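Miltia Recalls Fasteners on Gripper Fingers After April Fault

VADDALE — Miltia is asking everyone who uses its hand-held gripper to stop and check the finger mounts before picking up another thing with it. In April a finger worked itself free during a session at our Irthorpe office and a full glass jar went to the floor. We're very glad to say no one was hurt, and we're sorry for the worry it has caused.

Our engineers traced the fault to a batch of fasteners that had been under-tightened at the Steyn workshop. The batch went into 54 grippers, and we have now heard from the owners of almost all of them.

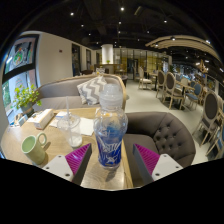
A Miltia gripper with its fingers on either side of a plastic bottle.

"People trust us with their hands and their kitchens, and we let a few of them down," said Nokuthula Swanepoel, head of product safety. "Please, if a finger wobbles even a little — put the tool away and call us."

Replacement kits are free and take 11 minutes to fit. Érica Siqueira and her support team are answering calls from 9 in the morning, Sunday included, and would truly love to hear from you.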